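Lists > Catterall Small Automation List > Archive > Kits and Software > Message

Print this message | E-mail this message to a friend

Subject: Re: Zurnov arm simulation kit - anyone tried it?
List: Catterall Small Automation List
Posted: March, 9:40 pm

> We're a small shop thinking about putting an arm on a packing bench,
> and before we spend real money I'd like to try the job in software.
> The Zurnov kit keeps coming up when I search. The product page is all
> adjectives. Does anyone here own it? I'd like to know how long it takes
> to get something moving, whether you can bring in your own objects, and
> whether the furniture packs are worth paying for or just decoration.
> We have one decent desktop and no one on staff who writes code for a
> living.

Yes! I've had it since January and I've been hoping someone would ask.

Short version: I like it a lot, I use it most evenings, and there are two or three things I'd want you to know before you pay for it.

Getting something moving took me one evening. You unpack it, pick an arm from the list (I use the Franka because that's what we have access to at work), pick a room, and press go. The arm comes already mounted on a stand and you can drag the gripper with the mouse right away, which is a silly amount of fun for the first hour. Getting it to do something on purpose took me the rest of that week. There's a block editor for people who don't write code, and it's fine for "go here, close, lift, go there." Once I wanted it to try again after a missed grasp I had to switch to the script window. The scripts are short, though, and the manual has one for nearly every common case. I copied most of mine and changed the numbers.

Your own objects: yes, and this was the part I was most worried about. You give it a mesh and a texture, and it makes a collision shape for you. For boxes, cans and bottles it does a good job with no help. For flat things it needs help. My pet problem at the moment is picking flat, odd-shaped pieces off a tabletop, and the automatic shape made every one of them a slab with the corners filled in, so the fingers would "touch" something well before they got to the outline. Go into the import settings and raise the detail from 12 to whatever your machine can stand. It slows the import down but you only do it once per object.

Also check which way up your texture went on. Lettering is the easy way to spot it. The physics doesn't care one bit, but if you plan to train or test anything that uses the camera view, you will care.

About the packs. There are 2 of them, both made by Dekora: one is household rooms and one is workplaces. The household pack is the bigger one, with 138 pieces of furniture and small stuff - lamps, chairs, tables, bunk beds, cushions. I bought it half as a joke and it's the one I use. A bare table on a gray floor is too kind to you. Put a lamp on the table and a chair on each side, and suddenly the path that looked so clean swings the elbow through something. I found more bad habits in my own scripts in two nights with the furniture in than in all the weeks before. For a packing bench I'd get the workplace pack instead, and I'd crowd it on purpose. Put in the tape gun, the stack of flattened boxes, the stool that's always in the way.

The kit can shuffle things for you, too. You mark what's allowed to move and how far, and it builds as many versions of the room as you ask for. I let it run overnight on the flat pieces and came back to 1,224 attempts in the log, each one with a replay. I did not watch them all! But you can sort by where it failed, and sorting by "lost contact on closing" told me that my approach angle was wrong for anything near the table's front edge. I'd never have guessed that from the handful I'd watched live.

Now the complaints.

The log viewer is slow. Past a few hundred attempts it takes long enough to open that I go and make tea.

Friction is one number per object, and the default is too grippy. Everything sticks to the fingers like it's been glued. Turn it down before you believe any good news. I'd weigh and drag a few of your real packages and set it from that.

Soft things are weak. Cushions and bags sit there and look nice, but they behave like rocks. If your packages are poly mailers, I'd ask hard questions before paying. If they're cartons you'll be happy.

The license is tied to one machine. Moving it meant an e-mail to support, and they sorted it out the same day, so no hard feelings.

On your desktop: mine is a few years old with a middling graphics card, and it runs one room smoothly with the shadows turned down. Overnight runs don't draw anything on screen, so they go faster than you'd expect.

I did try Nakudby first, since it's cheaper. Nice people, and their arm models looked good to me, but there was no block editor when I had it and importing an object meant editing a text file by hand. If you did have a coder around I'd say try both.

Ask Zurnov for the trial before you buy. It's the full program with saving turned off, so plan to leave the computer on - I kept mine running for two whole days that way. If you want my settings file for flat objects, write me off list and I'll send it, along with the retry script. And if you end up going with it, please post how the packing bench comes out. I'd love to see someone take it all the way to a real arm.

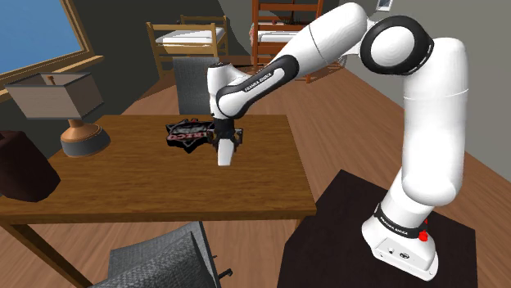 One more thing on the trial: set the gripper speed to slow before your first run. The default is quick enough that you can't tell a good grasp from a lucky one, and the setting is under Tools, in the second tab, where I didn't find it for a week.

Contact the list owner | Copyright Catterall Small Automation List | Back to top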